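Folding by Machine at Umico: What Changes for the People at the Bench

Student project report, Rajitha Mridha
Submitted November 9, 2022

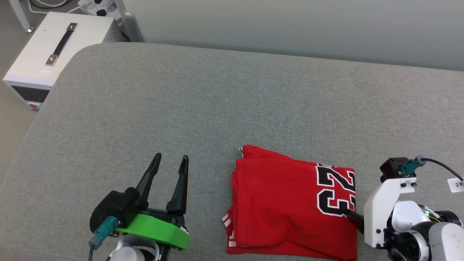 Figure 1. Two-armed folding unit with a red jersey, number 23, on the padded surface.

Background

Umico washes, sorts and folds sports uniforms for clubs and schools. The company has been trialling a two-armed folding unit, which the staff call Sadetti after the name on the trial agreement. My project asked what the trial has changed for the people who fold for a living. I did not set out to measure whether the machine is clever. I wanted to know who does what now, and whether they were asked.

I spent 11 shifts on the floor, read the trial log and interviewed nine workers. My supervisor, Parveen Matubbar, read the interview notes with the names removed.

What management expected

The business case was written by a consulting firm, Karunaratne, before the unit was ordered. It says that folding is "repetitive, low-value work" and that staff freed from it would move to "quality and customer roles." I could find no list of what those roles were. When I asked for one I was told it was still being worked out. The unit had been in use since January by then.

The log

During the trial period 2996 garments were entered in the log as sent to the unit. Of these, 1615 are marked as finished without a person touching them. The rest were refolded, straightened or taken away and done by hand. The log does not say which, and the column for comments is mostly blank.

I would be careful with the 1615 as well. "Finished" was ticked by whoever was standing there, and people had different ideas of what finished meant. One worker passed anything that would fit in a bag. Another sent back any jersey with a sleeve showing. Nobody had written down a standard, because when folding was done by hand each person was trusted to know a good one.

What the work looks like now

The person at the unit is called an attendant. The attendant lays out the garment, watches, steps in when a fold goes wrong and fills in the log. Most of those I spoke to found it more tiring than folding. With hand folding you can talk, change your pace or swap ends of the table. Watching needs attention but gives you little to do with it.

Jerseys came up in nearly every interview. The fabric is slippery, the layers shift against each other, and a club wants the number to sit where it can be read. Experienced folders do this by feel and had trouble explaining it to me. They had also been asked to explain it to the technicians from Somach, who look after the unit. Two of them said they felt they were training their replacement — one laughed about it, the other did not. There was no extra pay for those sessions and they did not count toward anyone's training record.

Not everything I heard was negative. A worker with a sore wrist was glad of the attendant shifts and asked for more of them. A few liked learning how to restart the unit and clear a fault. One said it was the first new thing she had been taught in years.

Hours and pay

No one lost a job during the trial. Casual shifts at the folding tables were cut back, though, and the casuals were the people I had most trouble reaching. My interviews lean toward permanent staff and the findings should be read that way. Attendants stayed on the folder's rate. The promised quality roles had not been advertised when I finished.

Recommendations

Write down what counts as a finished fold, with the folders in the room. Record the reason every time a person steps in. Rotate attendants during a shift. Pay folders for time spent with the technicians. Before any second unit is ordered, publish the new roles with their hours and rates.

Limitations

I saw one site and one machine. I was not given the purchase price, so I can't say whether the trial makes financial sense. The Somach technicians were helpful in conversation but declined a recorded interview. Garment types are missing from the early pages of the log, which means I can't compare jerseys with shorts or socks over the whole period.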